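Speaker notes: "An afternoon at the open day"
Evening talk, Arkumwood village hall, June

Start without the clicker. It has let me down before. Say thank you for coming out, mention the tea at the back, promise 30 minutes and mean it.

I went to the Kerkska open day expecting robots with faces. Ask for hands: who has been to one of these? Wait. Carry on whatever happens.

What you get is a desk and a pair of fingers, and a good deal of standing about. Let the slide sit there for a bit.

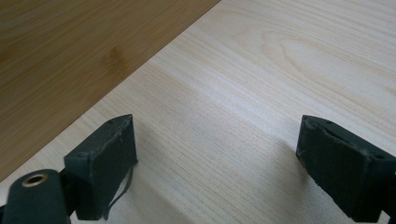
Open jaws, two kinds of wood.

Point out the state of the fingers. Scuffed, dusty, a chip out of one corner. The brochure had 183 pages and none of them showed a scuff. I found the scuffs reassuring — something had been used.

Next, the cup. Say "plastic cup" slowly, as the guide did, with great respect.
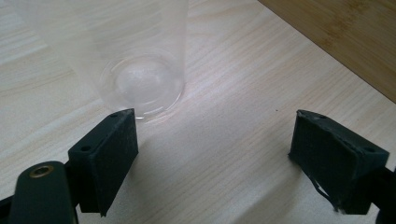
2 min read

Clear plastic is a rotten thing to ask a camera to find. You can see the table through it. My own mother has put her elbow through a glass door for the same reason. (Pause. If no laugh, go straight on.)

The man from Bremuvik asked whether it could do washing-up. The guide said "in principle". Write that down, it covers most of the afternoon.
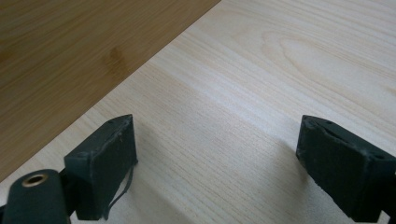
Then questions, which ran longer than the demonstration. Two people wanted to know about jobs and one wanted the car park. Don't do the Sivakumar story here, save it for the end if there's time.

Last slide is the one I came home talking about. Two hands, two grippers, one box of tea. All that engineering gathered round the nation's favourite drink — and I left without a cup of it.
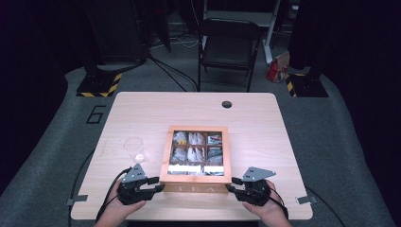
Tea box on the desk, a gripper either side.

Lights up. Take questions. Repeat each one for the back row. Give the clicker back.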